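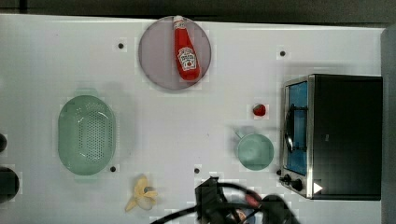 How many demonstrations does a robot arm need before it can put a named toy where you ask? In our case the curve flattened at 850, and most of the gain came well before that.

I've been working on this with Capucine Renaud since June. The method is plain behavior cloning with a text instruction added to the input. We shuffle the toys between episodes and leave the toaster oven on the right, so the policy learns one big fixed thing and several small things that move.

What surprised me was which data helped. Capucine took 137 episodes out of the training set, all of them near copies of the same banana-to-colander move, and retrained. The score on the other objects went up a little. The banana score stayed the same. We ran it with 3 seeds and got the same ordering each time.

The ketchup bottle is still the weak spot. When it lies across the plate, the policy often goes for the plate rim. I suspect the gripper angle is the trouble, and Bastien Lecomte thinks it's the image resolution. We'll try his idea first, as it only means changing one setting and training again.

Code cleanup is next, then the write-up.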